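Gripper trial, bench check before powered runs
Filled in by: Marietjie Venter
Date: 2020-08-08
Units compared: Girside fingers, Plumar fingers

1. Base bolts, both arms
OK. Torque paint unbroken.

2. Emergency stop
OK, both buttons. The left one needs a harder push than I like.

3. Cable slack at the wrist
Pass with a comment. Plumar's sheet says "no routing needed." I don't believe it. Go through the full wrist turn by hand at the start of every session.

4. Finger screws
OK on Girside. Plumar had one loose, same as in May. Thread lock is not a fix if we keep reapplying it.

5. Grip force readout
Fail. The controller showed 19 N closed on nothing. Re-zeroed, still don't trust it. No force numbers from this unit go in the comparison.

6. Drop test, empty plastic bottle
Girside 356 holds out of 405. Plumar not run, see item 5. The brochure figure was for a dry steel block, so please stop quoting it at me.

7. Cup and bottle station
Cups back by the wall, tape on the rear table edge. Second arm stays open at the right side while the first one works.

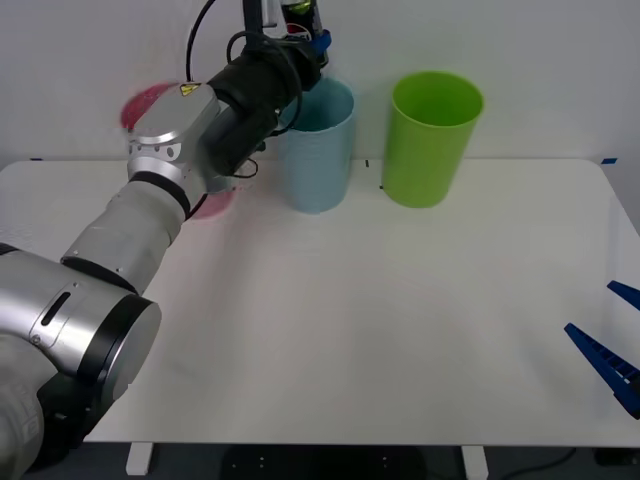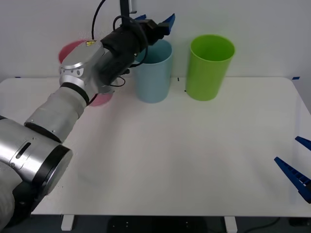

8. Speed limit
Set to 49 percent. Zaidi wants it raised. Not until item 5 is closed.

9. Camera mount
Tight. Recheck after lunch, it has crept before.

Open: 4, 5. I'd hold the Plumar order until somebody there explains the zero drift in writing. A phone call doesn't count.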